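In Defense of the Bin

Every household has a container that was bought to hold one kind of thing and now holds all the others. Ours sits at the end of the hall, where it was supposed to be a way station. Things were going to pass through it. I remember using the word "temporary" with a straight face.

I bought it in August, which is when I make most of my mistakes. We had just moved into the house on the Kendville side of the river, and the previous owners had left behind shelves in every room except the ones where a person might put something down. I went out for a bookcase and came home with a bin. The bookcase was on back order and the bin was in front of me. Most of what I own was chosen on the same principle.

The theory of the bin is simple. You have a stray object in your hand and you don't know where it lives. You put it in the bin. Later, when you are rested and full of purpose, you go to the bin, take out each object, and carry it home. It's a good theory and I'd still defend it at a dinner party, provided the dinner party was at somebody else's house.

In practice the rested and purposeful person never shows up. I have waited for her for 8 years. She may have moved to Villalobos, where I'm told the closets are enormous.

The tidying industry hates the bin. I've read a fair amount of its literature, usually in bed, surrounded by laundry. There's a home organizing outfit called Brolow that puts out a newsletter I keep meaning to unsubscribe from, and hardly a month goes by without a stern paragraph on mixed storage. Mixed storage is their term for a toy in the same container as a thing that isn't a toy. They speak of it the way my dentist speaks of caramels. Like must go with like. Small plastic goes with small plastic, kitchen goes to the kitchen, and anything broken leaves the house by sundown.

I tried it. I bought the Skornorside system, which is a set of six stacking trays with a card slot on the front of each, and I filled out the cards in my good handwriting. TOYS, VEHICLES. TOYS, OTHER. TOOLS. BATHROOM. CRAFT. I got five cards in and stalled on the last one. I knew what I wanted to write on it. I wanted to write BIN.

The trouble with sorting is that it presumes you know what the thing is. A lot of what collects at the bottom of a family's life has slipped its category. There's a bent bit of plastic that clearly belonged to something, and it looks important, with a shape somebody was paid to design. Is it a toy? Is it part of a toy? Is it the piece of the vacuum cleaner whose absence explains the noise? You can't file it and you can't throw it away, because the day after you throw it away you'll learn its name.

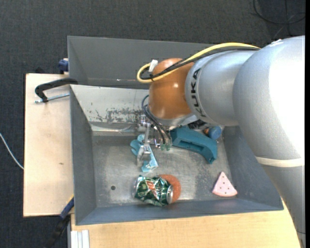
Then there is trash, which ought to be the easy one. An empty can has a destination. The town of Kendville sends a truck for it. And yet a crushed can will turn up in among the toys as though it had been invited, and it'll stay there for weeks, because a person reaching in for something else has a goal, and the can isn't the goal. I have moved a can aside to get at a toy and then, God help me, moved it back.

Sometimes it isn't laziness, either. Leave a can with children long enough and it becomes a boat, or a drum, or the villain. I once recycled the villain. I heard about it through most of a winter.

What I've come around to, somewhere between the fifth card and the sixth, is that the bin is the only honest piece of furniture we have. The bookshelves, when they finally came, got the books we'd like to be seen reading. The kitchen counter gets cleared when company's expected. The bin gets whatever was really in our hands. If you wanted to know how this family spent the last two weeks you could skip the calendar and go dig.

Digging is a skill, by the way, and an underrated one. Anybody can fetch a thing from a labeled tray. Getting one particular object out of a heap, when it's half under something flat and wedged against something round, takes judgment. You have to decide what to grab and from which side, and whether pulling on it will bring along the whole neighborhood. My children are excellent at this. They go in from above, slowly, like people defusing something, and come up with exactly the piece they wanted. They can't find their shoes in a room containing only shoes.

I'll grant the other side a few points. You can't see the bottom, and things down there get scratched. Anything sticky makes friends. When it gets too full I carry it to the living room rug and tip it over, and for an hour or so the house looks as if a flea market had fainted. I've also bought replacements for things we already owned. The worst was a tape measure, then a second one, and both turned up in the same dig, lying side by side.

Still, the Skornorside trays cost me a long Saturday's worth of patience and now hold wrapping paper, all six of them, in violation of every card. According to Brolow's last newsletter the average home has 1251 objects without a proper place. I don't know who went around checking. I'd like to point out that ours have a place. It's at the end of the hall, and you may want to wear gloves.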